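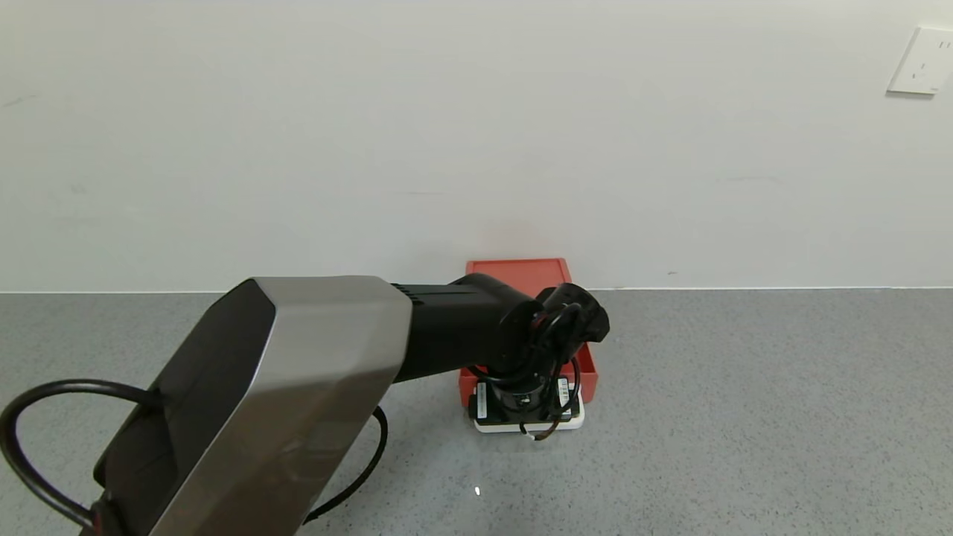

赤いトレイを壁際に置いたら、台所に立つのが楽しくなった

Zodunix 暮らしの掲示板 > 台所・収納 > カウンターの使い方
閲覧 2117

mugicha_nomu
投稿:2025年1月

赤いトレイ、ついに買いました! 前のスレで「カウンターの上に何でも直に置いてしまう」と泣きついていた者です。あのとき皆さんに「まず一枚、縁のあるトレイを置いてみろ」と言われて、半信半疑のまま Stoica に行き、季節もののワゴンの奥で見つけたのがこの赤です。1000円でした。この値段で毎朝の気分が変わるなら安すぎる。

うちのカウンターは灰色で、明るい粒と暗い粒が細かく散っている石目調のやつです。壁は白。入居したときは「無難でいいか」としか思っていなかったのに、赤が一つ入った途端に灰色の粒々まできれいに見えてきて、用もないのに台所をのぞきに行っています。家族には笑われています。

使い方はこんな感じです。

・場所は奥の壁際。手前は切ったりこねたりする場所なので、何も置きっぱなしにしない
・入れるのは毎日使うものだけ。うちは塩、油、計量スプーン、鍋つかみ
・週に一度、中身を全部出してトレイごと洗う
・トレイからはみ出したら、何かを棚に帰す

最後のが効きます。今までは「ちょっと置くだけ」がじわじわ手前に攻めてきて、夕方にはまな板を斜めに置いていたので……。縁が立っているおかげで「ここまで!」という線が目に見えるんですよね。

そこで相談です。壁にぴったりつけるのと、少しすき間をあけるのと、皆さんはどちらにしていますか? あと、赤に合わせる布巾の色も迷っています。白か、いっそ紺か。

hokkori_nabe

うわー、赤! いいですね!! 白い壁の前の赤って、どうしてこんなに元気が出るんでしょう。

うちは生成りのトレイを使っていて、気に入ってはいるんですけど、正直カウンターと一緒に景色に溶けてしまっていて「片づけなきゃ」という気持ちにならないんです。赤だと散らかったらすぐ気づきそう。

すき間は、指が入るくらいあけています。ぴったりつけると持ち上げるときに爪が壁に当たるので。布巾は断然、白に赤い線が一本入ったやつをおすすめします!

ishime_suki

灰色の石目、仲間がいてうれしいです! この柄は本当にえらい。パンくずが落ちていても気づかない。

ただ、えらすぎて油断します。手のひらでなでてみてザラッとしたら負け、という遊びを毎晩やっています。だいたい負けます。

一点だけ反対意見を。私は壁際にトレイを置かない派です。奥に置くと、そのさらに奥に粉や油がたまって、気づいたときには壁との境目がべたべたになっているので。うちは左の端、冷蔵庫の横に縦長に置いて、壁際は丸ごとあけています。拭くのが一筆書きで終わりますよ。

mugicha_nomu

>hokkori_nabe さん
白に赤線! それは思いつかなかったです。持っている布巾に刺繍糸で線を一本縫えばいいのでは、と思いついてしまい、今から糸を探します。

>ishime_suki さん
なでて負ける遊び、さっそくやりました。負けました。

境目のべたべたは想像するだけで怖いです。ただ、うちのカウンターは端に置くと人が通るたびに肘が当たりそうなんですよね。やっぱり奥かなあ。

D_Coughlan

横から失礼します。Diarmuid Coughlan です。日本の台所に越してきて、カウンターの奥行きにずっと苦戦しています。

私も壁際に賛成です。料理のとき、手はいちばん手前で動きます。塩と油は腕を伸ばした先にあれば十分で、むしろ近いと邪魔です。玉ねぎを切っているときに油の瓶を倒した人間の意見として聞いてください。

ishime_suki さんのべたべた問題は、トレイを週に一度動かすなら起きないと思います。動かさない人には起きます。私の妻は「あなたは動かさない人だ」と言っています。

ishime_suki

>D_Coughlan さん
動かせば起きない、はその通りなんですけど、動かすには中身ごと持ち上げないといけないじゃないですか。油の大瓶が入ったトレイ、重いですよ。片手に布巾、片手にトレイは私には無理でした。

なので壁際に置くなら、中身は小瓶に詰め替えるのが条件かなと思います。そこは譲りません(笑)

tamagoyaki_west

小瓶に賛成! 詰め替えると一気にそろって見えて、それだけで得した気分になります。

赤いトレイの先輩として、洗うときの注意を少し書いておきますね。

1 中身を出したら、まず乾いた布で粉を払う
2 ぬるま湯に台所用洗剤を少し溶かし、柔らかいスポンジで角から洗う
3 縁の内側は古い歯ブラシで軽く
4 水気を拭いて、立てかけて乾かす
5 カウンターの下になっていた部分を拭いてから戻す

粗いたわしでゴシゴシやると、赤は白っぽいすり傷がとても目立ちます。一枚目はそれでだめにしました。今でも悔しいです。

kanso_ha

水を差すようですみませんが、トレイを置くこと自体に少し懐疑的です。

うちも昔やっていました。最初はきれいなんです。でもそのうち輪ゴムが入り、レシートが入り、誰のかわからない鍵が入り、「とりあえず箱」になりました。今は全部引き出しに入れて、カウンターの上はまっさらです。灰色の天板がきれいなら、なおさら何も置かずに眺めたほうがいいと思いませんか?

hokkori_nabe

>kanso_ha さん
レシート問題、心当たりがありすぎて声が出ました。

でも私は、炒めものの途中で塩を引き出しから出すのがだめなんです。手が油だらけで、取っ手を全部ベタベタにしてしまうので。料理中に触るものだけは、やっぱり出しておきたい!

Cameron_M

Cameron McAlister です。いつもは読むだけですが、このスレは楽しいので書きます。

kanso_ha さんと hokkori_nabe さんの間を取って、うちは「料理中だけトレイを出す」方式です。普段はトレイごと吊り戸棚の下の段にいて、夕方になるとカウンターの奥に出てきます。子どもが「トレイの時間」と呼んでいて、出す係を取り合っています。食べ終わって洗いものが済んだら棚に戻す。レシートが入る暇がありません。

棚の内寸が 39 センチなので、トレイはそれに合わせて選びました。Zinddale の浅型です。買う前に棚を測っておいて本当によかったです。

kanso_ha

>Cameron_M さん
その方式はいいですね。出しっぱなしにならないなら、私もやれそうな気がしてきました。悔しいけれど少し欲しくなっています。

ただ、赤はまだ抵抗があります。台所に強い色があると、疲れて帰ってきた日に落ち着かなくないですか?

mugicha_nomu

>kanso_ha さん
疲れて帰ってきた日こそ、赤がいいです! 暗い台所に明かりをつけて、白い壁の前に赤が見えると「よし、味噌汁だけでも作るか」となります。これは個人の感想です、はい。

でも広い面積だったら私も落ち着かないと思います。赤い扉の台所に住みたいかと聞かれたら住みたくない。浅いトレイ一枚だから、ちょうどいいのかもしれません。

>tamagoyaki_west さん
洗い方、ありがとうございます! たわしで洗うところでした。危なかった。

>Cameron_M さん
「トレイの時間」、かわいすぎます。うちの吊り戸棚は土鍋に占領されているので、まず土鍋と話し合います。

fukin_atsume

布巾と聞いて来ました。布巾を集めている者です。

赤いトレイと灰色の天板に合わせるなら、紺はやめておいたほうがいいと思います。赤と紺が並ぶと一気に運動会っぽくなります。好きな人は好きでしょうけど。

おすすめは次のあたりです。
・白の蚊帳生地。乾きが早く、古くなったら床拭きにできる
・薄い灰色のワッフル織り。天板となじんで、トレイの赤だけが前に出る
・からし色。冒険したい人向け。意外なほど合います!

トレイの中に一枚敷くのもいいですよ。瓶がすべらないし、油の輪じみが布に移るので洗濯機に入れて終わりです。

ishime_suki

運動会で笑いました。でも私は紺もありだと思います。うちは紺の布巾に赤い鍋で、それなりに気に入っています。運動会でもいい。

D_Coughlan

からし色に一票です。カレーの染みが見えません。

tamagoyaki_west

>fukin_atsume さん
中に敷くのは、うちではうまくいきませんでした。布が湿ったままになって、ある日めくったらにおいが……。敷くなら毎日替えるくらいの覚悟がいると思います。私は何も敷かずに、瓶の底を拭いてから戻すようにしています。

fukin_atsume

>tamagoyaki_west さん
確かに、毎日替えるのを前提に書いていました。布巾が多すぎる家の常識でした、すみません。枚数が少ない方は敷かないほうが楽ですね。

sumi_no_kata

天板の拭き方で質問してもいいですか? 同じような灰色の粒々の天板なのですが、拭いたあとに筋が残ります。光が斜めから入ると白い線が見えて気になります。Trakell の台所スプレーを使っています。

ishime_suki

>sumi_no_kata さん
筋は、たいてい洗剤が残っているのだと思います。スプレーのあとに固く絞った布で一度、それから乾いた布でもう一度。私は乾いた布を丸く動かさず、端から端へまっすぐ引いています。

あと、天板の材質によって使っていい洗剤が違うので、住宅の説明書を一度見てみてください。石目調といっても本物の石、人工の石、樹脂の化粧板といろいろあって、見た目だけでは私にも区別がつきません。

mugicha_nomu

材質の話、どきっとしました。うちのは何なのか知りません……。説明書は引っ越しの箱のどこかにあるはずです。わかるまでは水拭きだけにしておきます。

すき間については、指一本分あけて置いてみることにしました。ぴったりつけるより壁が広く見える気がして、とても気に入っています! 油は小瓶に詰め替え予定。ishime_suki さんの条件をのみました。

kanso_ha

皆さんに影響されて、Stoica に行ってきました。赤は売り切れていて、緑がありました。買いました。

まだ引き出し派をやめたわけではありません。料理中だけ出します。

hokkori_nabe

>kanso_ha さん
緑!!! おめでとうございます! 塩と油の次に何を入れるか、決まったらぜひ教えてください。

Cameron_M

>kanso_ha さん
ようこそ「トレイの時間」へ。棚の内寸は測りましたか?

kanso_ha

>Cameron_M さん
測っていません。今から測ります。

sumi_no_kata

>ishime_suki さん
乾いた布でまっすぐ引いたら、筋がほとんど消えました。ありがとうございます! 説明書も出てきて、うちのは樹脂の化粧板でした。ずっと石だと思っていました。

mugicha_nomu さん、刺繍の布巾は完成しましたか? 続きを待っています。

mugicha_nomu

>sumi_no_kata さん
線が曲がりました。でも使っています! 二枚目はからし色の布を買ってきたので、そちらに赤い糸で挑戦します。できたら新しいスレを立てますね。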